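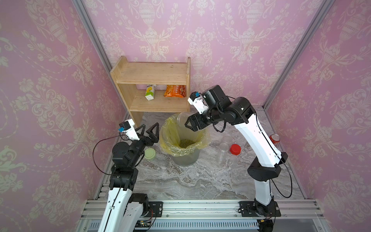 Mung beans at the bottom of a lined bin, next to a small pine shelf.

The case against the pantry purge

Every January, and lately every change of season, I am told to empty my shelves. Take it all down, the advice goes, and put back only what you know you'll eat. The rest goes in the bag. I have read this in magazines at the dentist and on the back of a box of bin liners, and last month I got it in a 14-page booklet from Hisby, the storage people, which came folded inside a catalog full of things to buy once the shelf is bare.

I have my doubts.

Start with the beans. Dried beans are the first casualty of any purge, and I can't see why. A bag of mung beans asks very little of anyone. It doesn't leak or need the fridge, and it will wait a long time for you to come around to it. Old ones take longer to cook, sure. Soak them overnight and give them another half hour on the stove. Yet there they are in the trash, small and green against a yellow liner, while a carton of juice and a bright orange bag of snacks keep their place on the shelf. I like snacks as much as the next person. But if one of these has to leave the house, I would not have started with the beans.

The booklet's answer is that you weren't using them. Maybe so. I also wasn't using my fire extinguisher. Staples are what you eat when the week goes wrong, and a shelf that holds only what you reach for every day will let you down on the first Thursday you get home late and the store is shut.

Then there is the empty shelf itself. We are supposed to admire it. A bare top tier in plain pine does photograph nicely, particularly with pink damask wallpaper behind it, all urns and swags and scrolling leaves, and I understand the pull of that. I papered a hallway in something close to it and still like it more than my family does. But a shelf is for putting things on. Mine has lentils, rice, two kinds of noodles and a jar of something my neighbor made, and nobody would put it in a catalog.

I did try it once, to be fair to the other side. We had moved to a smaller place on Horobets Street with one kitchen cupboard, and I followed a plan called the Stismont method, which gives you 30 minutes and a timer. The timer is the trouble. With it ticking I threw out barley, split peas, half a bag of flour and a tin of sesame seeds, and I felt wonderful until the weekend. Then I wanted soup. I bought the barley and the peas again, the same brands, and set them down in the very spots they had left.

People who sell the purge say it teaches you to shop better. I have seen no sign of it in my own house. What it taught me was that throwing food away gets easier with practice – and I didn't care for that lesson.

If your shelves are too full, cook from them. Put the oldest bag at the front and leave it there until it bothers you. Mung beans make a decent soup with ginger, or a soft porridge with rice, or you can sprout them in a jar on the windowsill. Give away what's sealed. Stale chips can go in the trash with my blessing.

And the Hisby booklet, for what it's worth, makes a good coaster.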